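Cable rules for handheld gripper stations – what do you all enforce?

orkon_nights
Posted 6:15 pm

We're rewriting the house rules for our demo stations and I'd love to steal from people who've done this longer than me. Two black handheld grippers per operator, both cabled, tabletop clamped at the sides, and tonight's items are a tote bag, a clear tray and a bottle. My draft says cables go off the table to the outside, never across the middle, and nothing on the table that isn't in the task. What am I missing?
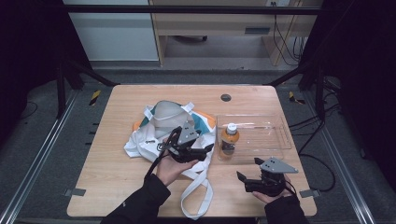

levano_kit
Reply #1

Slack! Your draft says where the cable goes but not how much of it there should be. We wrote ours as "full reach to the back edge with both arms, no tug at the wrist" and people check it before the first take. It's a dumb little stretch and everyone feels silly doing it, but it stays in.

pastrami_torque
Reply #2

I'd go the other way and keep cable rules to one line. We had a sheet with 59 items on it at my last place (I counted, I was mad) and people just initialed the bottom. Put your effort into the item rules. Liquids especially. Is the cap check in there?

orkon_nights
Reply #3

Cap check is NOT in there, thank you. Adding "cap on and hand tight before the bottle goes on the table." The one tonight has amber-orange stuff in it and I do not want that on the carpet.

Also 59?? I'm at 15 and already getting complaints.

levano_kit
Reply #4

@pastrami_torque I hear you on long sheets, but cables are where we lose takes. A strap and a cable look like the same problem to a gripper jaw. Anything with a long handle or strap, we make people start with it clear of both cables. Bags, aprons, backpacks, all of it.

pastrami_torque
Reply #5

See, I don't like that. If you always start the strap in a nice spot, you never get the ugly starts, and the ugly starts are what you need. Let the bag land how it lands. Just keep the cables off it.

zanton_bench
Reply #6

Agree with pastrami on the bag, agree with levano on the slack. Our rule at Zanton is crumpled stays crumpled – drop it from chest height, hands off, go. If a cable ends up under it you move the cable and leave the bag alone.

One more for the list: push on the tabletop before each session. Both clamps. A table that creeps a little over an afternoon will ruin your day and you won't notice until you line up the first take with the last.

levano_kit
Reply #7

Okay, I can live with drop height. Still keeping my strap rule for new operators for their first 6 sessions though, they get tangled and then they get rattled.

orkon_nights
Reply #8

This is great. So far I've added slack check, cap check, clamp push and the chest drop. Going with pastrami on straps for now, sorry levano! Does anybody write down sleeve rules? We say long and plain, but it's only word of mouth.

zanton_bench
Reply #9

Written down, yes. Long, plain, snug at the wrist. Rolled cuffs catch the cable. I'll dig out our wording after lunch tomorrow and paste it in.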